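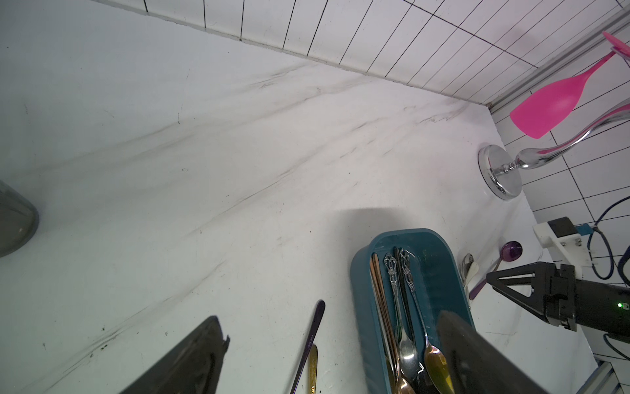 Trillevora 2.4: reseña tras 60 días de uso

Trillevora es un entorno de planificación y percepción para celdas de dos brazos. Lo publica Predus, que hasta hace poco solo vendía la parte de control de bajo nivel. La versión 2.4 añade un módulo de agarre guiado por las cámaras de muñeca y un editor de tareas nuevo. Lo hemos usado durante 60 días con una tarea de clasificación de cubiertos: cucharas de distintos tamaños y acabados, una bandeja y dos brazos que trabajan sobre la misma mesa.

Elegimos cubiertos porque son un mal caso para casi cualquier sistema de visión. El metal pulido refleja lo que tiene cerca, los mangos son finos y las piezas se tapan unas a otras.

Instalación

El paquete se instala con un solo script y tarda poco. La calibración es otra cosa. El asistente pide 17 poses por brazo y no permite guardar a medias: si se cancela en la pose 16, se empieza de nuevo. La calibración entre los dos brazos se hace aparte, en una ventana que no está en el mismo menú. La documentación la menciona en un apéndice.

Una vez hecha, aguanta bien. Solo tuvimos que repetirla una vez, después de desmontar una pinza.

Planificación con dos brazos

Es la mejor parte del producto. El planificador trata los dos brazos como un solo sistema y reserva volúmenes de trabajo en el tiempo, de modo que uno puede entrar en la zona del otro cuando queda libre. Con la versión anterior la mesa se partía por la mitad y no había más que hablar. Ahora basta con definir la zona compartida y una prioridad.

Los cables no entran en el modelo. Se puede dibujar un volumen de exclusión alrededor de la muñeca, pero es rígido y no sigue la curva real del cable. Nosotros acabamos limitando el giro de la última articulación a mano, en el archivo de configuración. Tampoco hay forma sencilla de indicar que un recipiente alto puede volcar si se le roza; para el planificador, todo obstáculo es fijo.
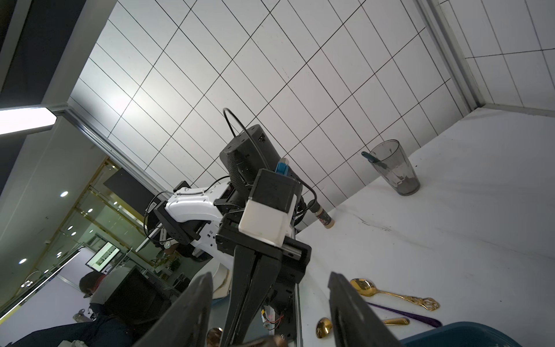 En Bremley opinan lo contrario sobre el volumen rígido: prefieren que sobre espacio, porque con un modelo flexible el plan cambia de una ejecución a otra y resulta muy difícil reproducir un fallo. Es un argumento razonable, aunque en una mesa pequeña el espacio que sobra se nota mucho.

Los tiempos de cálculo son correctos. Un movimiento simple se resuelve sin espera apreciable. Cuando los dos brazos tienen destino en la bandeja, el planificador a veces se detiene hasta 4 segundos y luego devuelve una trayectoria más larga de lo necesario -- válida, pero larga.

Editor de tareas

El editor nuevo es un árbol de comportamiento con bloques. Se aprende en una tarde. Los bloques de agarre y de depósito traen reintentos incluidos, y el registro guarda la causa de cada reintento junto con la imagen de cada cámara. Para depurar, esto nos ha ahorrado mucho trabajo.

Echamos en falta dos cosas: comparar dos versiones de un mismo árbol y copiar bloques entre proyectos. El formato de archivo es texto, pero los identificadores se regeneran al guardar y un control de versiones normal se llena de diferencias sin sentido.

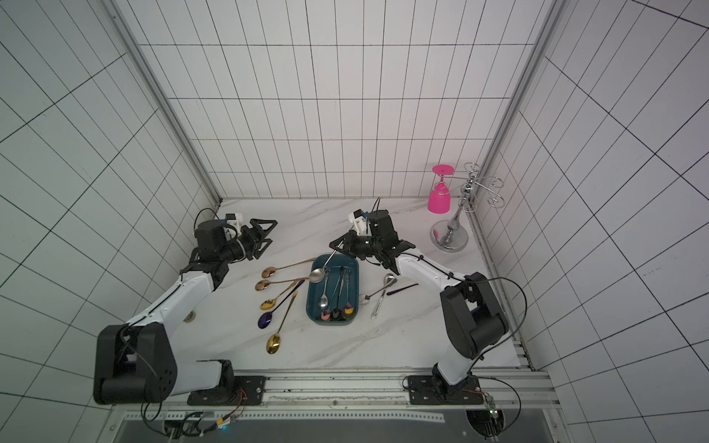
Los dos brazos sobre la mesa, con una cuchara larga en la pinza derecha.

Percepción

La segmentación desde la cámara fija es suficiente para separar piezas que no se tocan. Con mangos cruzados tiende a unir dos cucharas en una sola, y entonces propone un punto de agarre que cae en el hueco entre ambas. Subir la resolución ayuda poco. Ayuda más mover una muñeca y mirar desde otro ángulo, cosa que el módulo nuevo hace solo si se activa la opción «segunda vista», desactivada por defecto.

Con la segunda vista, el agarre por el mango mejora de forma clara. El módulo estima el eje de la pieza en la imagen de muñeca y corrige la orientación de la pinza antes de cerrar. En acabados de color muy brillantes todavía confunde algún reflejo con un borde, sobre todo en el cuenco. La solución que nos ha funcionado es restringir la búsqueda al tercio central de la pieza.

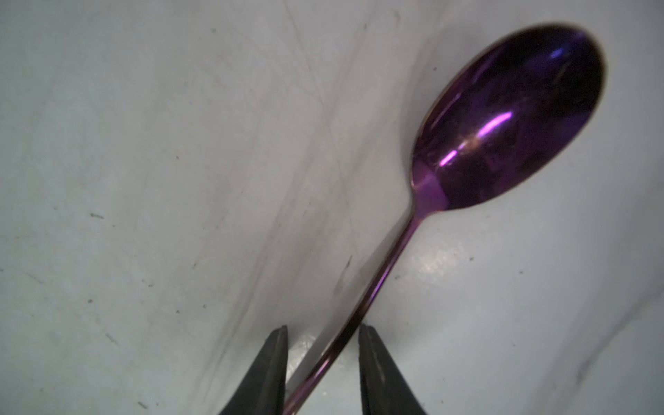
Lukáč: Lo del tercio central me sirve con cucharas largas, pero con las de café la pinza tapa casi todo el mango al bajar y la corrección se queda sin datos. Yo congelo la estimación unos centímetros antes del contacto. En la 2.4 hay que hacerlo por script, no está en el editor.

Hemos probado lo que propone y funciona también con piezas cortas. El parámetro existe en la API de Python y debería estar en el bloque de agarre. Según las notas de Predus, llegará al editor en la versión de junio.

Valoración

A favor: planificación conjunta, registros, estabilidad de la calibración. En contra: asistente de calibración, cables fuera del modelo, archivos poco aptos para control de versiones.

Lo recomendamos para quien ya tenga dos brazos montados y alguien que se maneje con Python. Para un solo brazo, la versión anterior hace lo mismo y pide menos máquina.

Publicado el 27/05/2021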